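罗纹针织上衣的挂放、搭放与折放:袖部尺寸变化及共用房间整理流程

2024-02-01 作者:Vasylyna Pavliuk
分类:学生课题 > 纺织与服装 > 结题报告
打印本页 | 用电子邮件发送

摘要

本课题以藏青色罗纹针织上衣为主要对象,比较挂放、搭放和折放三种存放方式对袖部尺寸与外观的影响,并据此为Orov楼共用工作室拟定一套衣物整理流程。课题代号Wikiton,与前一届的面料保管课题相衔接。测量对象限于袖长、袖宽、袖口宽和肩点处的局部凸起,不涉及洗涤收缩和染色牢度。结果显示,袖部自由下垂的挂放方式使袖长增加最明显,袖宽相应减小;沿袖中线搭放时,搭放线附近出现压痕,尺寸变化较小;折放时尺寸变化最小,但层数过多会使下层罗纹变平。带浅色点子的深色织物作为对照件参与外观评定,未参与尺寸汇总。报告后半部分说明货架的分层方法、取放次序、标签写法以及试行期间的修改。

关键词:罗纹组织;针织衣物;悬垂变形;折叠;共用房间;货架

1 课题来由

工作室供几个课题组轮流使用,除服装方向外还有其他专业的人员进出。房间内有货架、办公椅和一般桌面设备,样衣的存放位置长期没有固定。上一学期的样衣大多挂在横杆上,一部分搭在椅背,还有一部分装在箱内。学期末复测时,同一批罗纹上衣的袖长彼此不一致,而入库时的记录是一致的。当时的复测记录没有写明每件衣物的存放方式,差异的来源无法追溯,那一批数据最后全部作废。

作废的数据里包含袖山缝合试验的主要部分,影响了后续课题的进度。指导教师要求本课题先解决存放问题,再决定是否重做缝合试验。因此本课题的任务分为相互关联的两部分:先查明存放方式与袖部尺寸变化之间的关系,再把结论落实为房间内可以执行的整理办法。

需要说明的是,本课题没有把房间当作恒温恒湿实验室使用。工作室的门在白天经常开启,窗侧与内侧的温度有差别。试验期间以相对湿度55%作为开始测量的条件,读数不符合时推迟测量,不作修正换算。

2 材料

2.1 主要样衣

主要样衣为藏青色长袖上衣,纬编罗纹组织,纵向凸条细密。衣身与袖片使用同一种织物,袖口另接双层罗纹。每件称重400克,称重前在平台上摊放,袖片不折叠。样衣由Paucar供样,到货时为平叠包装,未经水洗。

罗纹组织由正面纵行与反面纵行按一定规律配置而成。自然状态下正面纵行向前凸出,反面纵行退入其间,织物横向收拢,因此横向有较大的延伸余量。纵向延伸主要来自线圈形态的改变:圈柱伸直,圈弧缩短,纱线由圈弧向圈柱转移。这一过程在外力去除后可以部分回复,回复的程度与纱线之间的摩擦、纱线的弹性以及受力时间有关。

存放期间外力来自衣物自重。袖子下垂时,袖山处承受整只袖子的重量,袖口处几乎不受力,因此沿袖长方向的伸长并不均匀,靠近袖山的一段较大。双层袖口比袖片厚重,使下垂时的受力进一步增加。

2.2 对照样衣

对照样衣为更深的藏青色织物,表面有浅色细点。浅色点子便于观察织物的歪斜和局部拉伸,所以用于外观评定。该织物的厚度与主要样衣不同,尺寸变化不能直接比较,结果单独存放在附录文件中,本文只引用外观部分。

2.3 衣架与支撑物

挂放使用宽肩衣架和窄肩衣架。宽肩衣架的肩端圆钝,支撑面较大;窄肩衣架的肩端较尖,常见于普通衣柜。搭放使用圆杆,杆面光滑,无接缝。折放使用硬纸衬板,衬板略小于折叠后的衣身,抽出时不带动袖片。

椅背没有列入正式的支撑物。预试时曾把样衣搭在办公椅椅背上,椅背边缘在罗纹上留下横向压痕,且椅子被人使用后衣物位置改变,无法保证受力条件一致。预试之后,流程中规定椅背不作为衣物的临时存放处。

2.4 货架

货架为Pleston系列金属架,立柱之间用横杆连接,层板可以调整。架高2000毫米,最上一层需要借助踏凳取放,不放日常使用的样衣。横杆之间的间隔允许长袖上衣下垂后不接触下层,这一点在安装时逐层核对过。

金属横杆的边缘在安装后检查一遍,用废布沿边缘拖过,有勾挂处即打磨并包覆。罗纹织物勾丝后线圈会被抽紧,附近纵行缩短,测量点若恰在其中,读数无效。预试中出现过一次这样的情况,该件样衣退出尺寸测量,改作折叠练习用。

3 测量方法

3.1 标记

每件样衣在测量前用浅色棉线做标记。标记线只穿过表面的一个线圈,两端留出短线头,不打结。打结会使线圈局部收紧,影响后续读数。标记位置包括袖山最高点、袖肥线与袖中线的交点、肘线与袖中线的交点以及袖口上缘中点。

肘线没有天然的结构特征可以依据,定义为袖山最高点与袖口上缘中点之间的中点。该点在入库时确定,以后始终以标记线为准,不随袖长变化重新取中。若每次重新取中,上下两段的伸长差就被抹去了。

3.2 摊平

测量台面铺棉布。样衣正面朝上,先放衣身,后放左袖,再放右袖。袖子由肩部向袖口方向放下,手掌托在织物下面,移动时不捏袖口。放好后轻拍衣身使其落平,不沿袖长方向抚平。沿袖长方向抚平的动作会直接造成伸长,预试中不同操作者的差异大部分来自这一步。

摊平后静置再读数。静置时间在同一系列内保持一致,由同一只计时器控制。静置期间台面上不放其他物品,样衣上方不得有人传递工具。

3.3 读数

袖长沿袖中线测量,从袖山最高点标记到袖口上缘标记。双层袖口单独测量,不计入袖长。使用软尺,尺面贴近织物但不压入凸条之间。读数取到2毫米,小于这一间隔的差别不作判断。

袖宽在袖肥线和肘线两处测量。罗纹横向容易展开,测量时两侧边缘不得用手按住。边缘卷起的,用薄尺从下方托平,再移走薄尺后读数。若边缘仍然卷起,记录为“卷”,该处不给数值。

肩点凸起采用目测分级,由两名评定者分别填写,不互相讨论。等级分为无、轻、明显。两人结果不同时取较重的等级,并在备注中写明分歧。对称位置分别评定,左肩与右肩不合并。

3.4 纵行偏斜

纵行偏斜以袖中线上的一条凸条为准。入库时用标记线沿该凸条间隔穿过,存放后观察标记线是否仍在一条直线上。罗纹凸条本身就是良好的参照,出现扭转时在斜向光线下容易辨认。带浅色点子的对照织物没有明显的凸条可作参照,改为观察点子的分布是否沿某一方向拉长。

4 存放方案

4.1 挂放

样衣套在衣架上,领口居中,两袖自然下垂,袖口不与层板或相邻衣物接触。相邻衣架之间留出空隙,空隙以衣袖不互相挤压为准。挂放组又分为宽肩与窄肩两个小组。

挂放组另设一个变体:两袖向内折,搭过衣架横梁,使袖子的重量由横梁承担。这一变体来自针织衣物零售店的做法。它减少袖山受力,但在袖子与横梁接触处产生新的折线。

4.2 搭放

样衣沿前中线对折,两袖重叠,再横搭在圆杆上。搭放线位于胸围线以下。袖子与衣身并在一起,一并垂下。搭放的受力长度比挂放短,袖山处的负荷较小。

搭放的困难在于滑落。罗纹面与光滑圆杆之间的摩擦不大,衣身两侧重量不一致时会缓慢移动。每次检查时记录搭放线是否偏移,偏移的样衣不复位,直接取下测量,复位后的数据与原系列不能合并。

4.3 折放

样衣背面朝上,衬板放在后中,左右侧片向内折,袖子顺侧片方向放平,再由下摆向领口折起,抽出衬板后翻面。袖子在折叠中只沿长度方向转折,转折处不在肘线标记上。

折放组分为单件平放与叠放。叠放时凸条方向保持一致。方向交错时,上层的凸条会在下层压出交叉痕迹,在深色织物上表现为明暗不匀的小格,蒸汽处理后才消退。

4.4 团放

团放没有列入尺寸比较,只做外观观察。样衣从平台上拿起后不经折叠直接放在支撑物上,布料自行堆成若干圆形褶团。这是工作室里最常见的临时放法,流程必须对它作出规定,因此观察仍有必要。

团放样衣取下后,褶团外缘较平整,褶团内侧有不规则折痕。折痕方向不定,与袖中线斜交的折痕会影响袖宽读数。静置之后一部分折痕消失,袖宽读数随之变化,说明团放后的样衣不能立即测量。

5 结果

5.1 袖长

各组中,两袖自由下垂的挂放组袖长增加最大。增加主要发生在袖山至肘线的一段,肘线至袖口的一段变化较小。这一分布与自重受力的估计一致:上段承受的重量包含下段和双层袖口,下段只承受其以下部分。

宽肩与窄肩衣架对袖长的影响没有可以分辨的差别。两者的区别表现在肩部外观上,见5.3。将袖子搭过横梁的变体,袖长变化小于自由下垂的样衣,但大于折放组。搭放组介于该变体与折放组之间,偏移取下的样衣没有计入。

折放组的袖长变化未超过读数间隔,按3.3的规定不作判断。叠放与单件平放在袖长上也没有可以分辨的差别。

5.2 袖宽

袖宽与袖长的变化方向相反。挂放组袖肥线处的袖宽减小,肘线处减小的程度较轻。线圈纵向伸长时横向收拢,凸条之间的凹槽变窄,织物手感变紧。取下平放后,袖宽先于袖长回复。

折放组叠放时,最下层样衣的袖宽有增大的趋势。上层重量使凸条变平,罗纹向两侧展开。放在最上层的样衣没有这一现象。由此可以确定,叠放层数是折放方式中需要控制的条件。试行流程规定每格只叠到下层凸条仍清晰可辨为止,由整理人员目测决定。

5.3 肩部外观

窄肩衣架组普遍出现肩点凸起,多数评为明显。凸起位于衣架端部所抵的部位,织物在此处被双向撑开,凸条间距增大。宽肩衣架组评为无或轻。衣架宽度与样衣肩宽不匹配时,即使使用宽肩衣架也会出现轻度凸起,位置偏向袖山。

凸起在平放后减轻,但在斜向光线下仍可辨认。蒸汽处理可以使其进一步减轻。蒸汽处理会改变样衣的回潮状态,处理过的样衣不再参加尺寸测量,本文不报告其袖长。

5.4 搭放线与折线

搭放组在圆杆接触处出现横向浅痕,痕迹跨越凸条,在凸条顶部较重。对照织物上同一位置的浅色点子有轻微的纵向拉长。折放组的折线较为清楚,但静置后消退较快,深色罗纹面上残留的痕迹不影响袖长测量。

横梁变体的袖部折线比搭放线更重。横梁较细,接触面积小,织物在该处的弯曲程度大。若必须采用这一方式,横梁外应加软套。软套试过棉布和薄泡沫管两种,棉布套容易转动,最后保留泡沫管。

5.5 纵行偏斜

挂放时领口不居中的样衣出现纵行偏斜,一侧凸条由肩部向袖口方向逐渐偏离标记线。领口重新居中后,衣身的偏斜减小,袖部的偏斜没有同步消失。偏斜样衣的袖长读数左右不对称,较低一侧的袖子较长。流程中因此要求挂上之后再检查一次领口位置。

6 讨论

6.1 存放方式的选择

仅以尺寸稳定为标准,应选择折放并限制层数。实际使用中还需考虑取用频率。样衣每折叠一次,就经过一次拿起、铺放和翻面,操作本身带来的拉伸可能超过短时间挂放。对每天多次取用的样衣,宽肩衣架短时间挂放是可以接受的,但测量前应平放静置。

对用于尺寸对比的样衣,不应在同一系列内更换存放方式。更换后,前后读数中混入两种受力历史,差异不能归因。如因场地原因必须更换,应把更换前后的数据分为两个系列,并在标签上注明。

6.2 自重的作用

本课题没有单独测量袖片重量与整件重量的关系。整件样衣称重相同,不保证两袖重量相同,袖口双层部分的缝份也有差别。左右袖伸长不一致时,可能的原因包括袖片重量、袖山缝合松紧和挂放不居中。现有数据只能识别最后一项,前两项需要拆缝后测量。

缝合松紧值得继续研究。袖山缝线延伸性不足时,会限制附近织物的纵向变形,伸长区域下移;缝线延伸性较好时,袖山附近的伸长较为充分。这一推断来自对标记线间距的观察,没有独立的缝线试验支持。

6.3 房间条件

房间的影响主要有两个方面。一方面是湿度,门窗开启后读数波动,测量被推迟的情况多出现在上午。另一方面是通行。货架一端靠近通道,样衣容易被经过的人带动。带动虽然短暂,却会改变搭放线位置和领口位置,因此测量用样衣改放在货架内侧,外侧只放练习用样衣。

窗侧光线较强,适合进行外观评定,不适合长期存放深色样衣。评定在靠窗的平台上进行,完成后样衣放回内侧。为避免同一件样衣在不同光线下得到不同等级,每次评定固定使用同一平台和同一朝向。

6.4 误差来源

误差的主要来源依次为摊平手法、静置时间、标记线移位和软尺张力。摊平手法经过统一练习后差别缩小。静置时间由计时器控制,偶有超时,超时的读数在备注中注明,没有删除。标记线移位发生在频繁取放的样衣上,线头被勾住后整根抽出,标记点丢失。丢失后不补标,该测量点在后续系列中留空。

软尺使用前与钢尺比对,弯折过的一把停用。读数时尺的两端由同一人控制。由两人各持一端时,双方都会不自觉地拉紧,读数偏大,该做法在预试后取消。

7 整理流程

7.1 分区

货架分为三个区域:待测区、测后区和周转区。待测区放已经达到静置要求的样衣,只允许折放。测后区放完成当次测量的样衣,同样以折放为主,挂放组和搭放组的样衣按各自方案回到横杆上。周转区供练习件、退出测量的样衣和其他课题组临时借放的衣物使用。

最上层放空箱、衬板和包装材料。较重的布卷放在最下层。中间各层留给样衣。横杆端部不挂包、耳机或其他带扣件的物品,扣件会勾住罗纹。

7.2 入库

入库按下列次序进行。

称重,核对与供样单是否一致。
检查勾丝、漏针和污渍,有缺陷的在标签上写明位置。
穿标记线。
平放静置,测量袖长、袖宽和袖口宽。
填写标签,注明存放方式和系列编号。
按存放方式上架。

标签用棉线系在下摆侧缝内侧。早期标签用别针固定在袖口,别针的重量虽小,却正好加在受力最敏感的位置,并在织物上留孔。改系下摆后没有再使用别针。

7.3 取用

从挂杆取下时,一手托住两袖,一手取衣架,连同衣架一起移到平台,再抽出衣架。直接从领口向下拉会使领圈撑开,肩部也受到拉伸。从叠放层中取下层样衣时,先把上层整体移开,不从中间抽取。

取用人在登记表上写明样衣编号和用途。用途只分测量、外观评定、练习三类。试行初期的登记表还有预计归还时间一栏,填写率很低,内容也不可靠,后来删去。

7.4 归还

归还前平放检查袖部是否有折痕。无折痕的按原方式放回;有折痕的放在周转区平放,不进入待测区。标签脱落的样衣一律放周转区,由整理人员核对尺寸记录后重新编号。

团放的样衣视为未归还。整理人员发现后按有折痕处理,并在登记表备注中写“团”。写“团”的样衣在下次测量前需要重新静置,静置时间与挂放组相同。

7.5 与其他用途的协调

工作室同时用于坐姿作业、设备调试和头戴式显示设备的练习,占用时间由各组在门口的表格上自行填写。衣物整理尽量安排在通道无人练习的时段。练习者佩戴头戴设备时看不到周围的横杆和衣架,挂放的长袖应收进架内,不向通道一侧伸出。

办公椅使用后推回桌下,椅背上不留衣物。个人外套放在门侧挂钩,不与样衣共用横杆。深色外套与藏青样衣混挂后曾被误登记,差别只在组织结构:外套为机织布,样衣为罗纹。登记时以手摸凸条和查看标签两项同时符合为准。

8 试行情况

流程从上架当日开始试行,先在课题组内部使用,后扩大到共用房间的其他人员。内部试行期间,主要问题是标签字迹模糊和待测区占用过多。标签改用油性笔书写,待测区只保留下一系列要用的样衣,其余移入测后区。

扩大试行后,主要问题转为临时放置。非服装方向的人员不熟悉折放步骤,往往把样衣堆在最近的横杆上。针对这一情况,周转区增加了一块可平铺的层板,允许不会折叠的人员把衣物摊平放下,不要求折叠。增加层板后,登记表中写“团”的记录减少。

衬板容易丢失。它与一般硬纸板外观接近,被当作废纸处理过。现改为在衬板边缘涂色并打孔,挂在架侧。打孔位置避开折叠时与织物接触的边,以免毛边勾丝。

折叠步骤曾以文字贴在架侧,字数偏多,阅读的人不多。缩写后只保留背面朝上、袖子顺放、由下摆折起三句。缩写版省去了翻面一步,实际使用中样衣有时背面朝外叠放,对尺寸没有影响,但标签不易找到。是否补回翻面一步,留待下一次修订。

9 未完成的工作

原计划包括不同纱线原料的比较,供样中只有一种主要织物,该项没有进行。对照织物厚度不同,不能代替原料比较。Paucar答应提供的另一种罗纹坯布预计四月到货,到货后可以按第3节的方法入库。

回复试验也不完整。挂放后平放的回复过程只记录了开始和结束两个时刻,中间没有读数,不能给出回复曲线。袖宽先于袖长回复的说法来自操作过程中的观察,应以连续读数核实。

此外,横杆表面的摩擦没有测量。搭放滑落的原因目前归于圆杆光滑和两侧重量不等,这两个因素没有分开。可以在圆杆上加不同的软套重复搭放试验,同时记录搭放线位置。

10 附记:架旁样衣的临时摆放

以下内容供下一组接手时参考。货架附近的横杆目前同时承担展示和临时存放的作用,藏青罗纹件与带浅色点子的对照件都曾放在这一侧。两种织物叠在一起时,应以较厚的一件在下,避免厚件的重量压在罗纹凸条上。罗纹袖搭出架外的部分不宜过长,否则该段处于自由下垂状态,实际受力接近挂放组,却按搭放登记。

判断临时摆放是否影响测量,可先看凸条是否平直,再看袖部下方有无成团的布料牵拉。凸条平直且没有牵拉的,平放静置后可以使用;凸条弯曲或间距不匀的,转入周转区。靠近座位一侧的衣物,应在座位使用前收好。
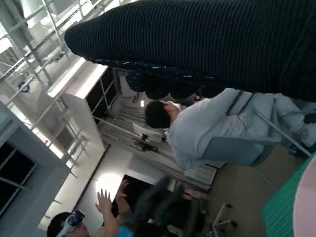 接手人员还需核对两份文件:入库登记表和标记线丢失清单。清单中的样衣仍可用于肩部外观评定,袖长一栏保持空白,不用旧值填补。练习件的标签上已加写“练”字,归还时放周转区平铺层板,衬板用完挂回架侧。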